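Gumell

A word list of kitchen and baking terms, with notes

What this is

Gumell is a plain text list of 2412 words and phrases people use when they talk about cooking at home. I started it because I was trying to read my gran's recipe notebooks and kept hitting words I'd never seen written down ("claggy" was one, "a thought of nutmeg" was another). It grew. Halima Ogunleye joined in after the first few months and added most of the bread section, plus nearly everything under "rising and resting", so if you like that part you know who to thank!

What's in the folder

gumell.csv is the list itself. Each row has the term, a short meaning in everyday words, the region if we know it, and where we found it.
notes.txt is my running commentary — long, rambling, and full of arguments with myself about whether "scone" needs a pronunciation column. It doesn't have one yet.
lawal.csv is a smaller list of 100 oven words: settings, shelf names, and all the ways people say "medium". We named it after the street Halima grew up on.

Where the words came from

Mostly family notebooks, parish cookbooks and the backs of old packets, and a good few from conversations. If somebody told us a word out loud, the source column says "spoken" and nothing else. Spellings are left exactly as we found them, so you'll meet "marjarine" more than once. Please don't send me corrections for those, they're meant to be there.

Things that are a bit wrong

The region column is patchy. I'm from the north and it shows. There's very little from Wales and hardly anything from Cornwall beyond pasties, which is a shame. Up to 2000 rows have been checked by a second person, and the rest have only had me. Rania Alaoui went through the sweets and puddings in March and found I'd put "parkin" in twice with two different meanings, so goodness knows what else is hiding.

Opening the file

It's UTF-8 with commas between the columns. Some spreadsheet programs turn "1/2 cup" into a date, which drove me up the wall, so import that column as text. The old version used semicolons and I've stopped updating it.

Using it

Do what you like with it, just mention the name Gumell somewhere. If you want to add words, send them in a plain file with the same four columns and I'll get to them in the evening, usually after tea.

What's next

I'd like to do small appliances properly, as lawal.csv is nearly all full-size cookers

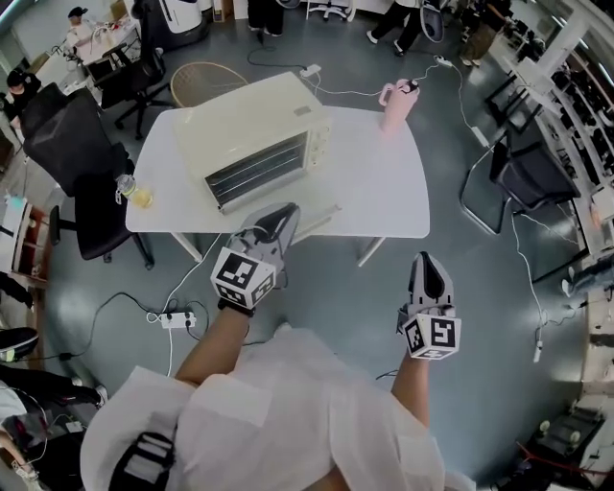
and the words change quite a bit once you're cooking on a worktop. "Top heat", "bottom heat", "the little oven" — I've got a page of these in pencil and they still need typing up. Grill words will go in the same file, and I haven't decided whether toast gets its own heading.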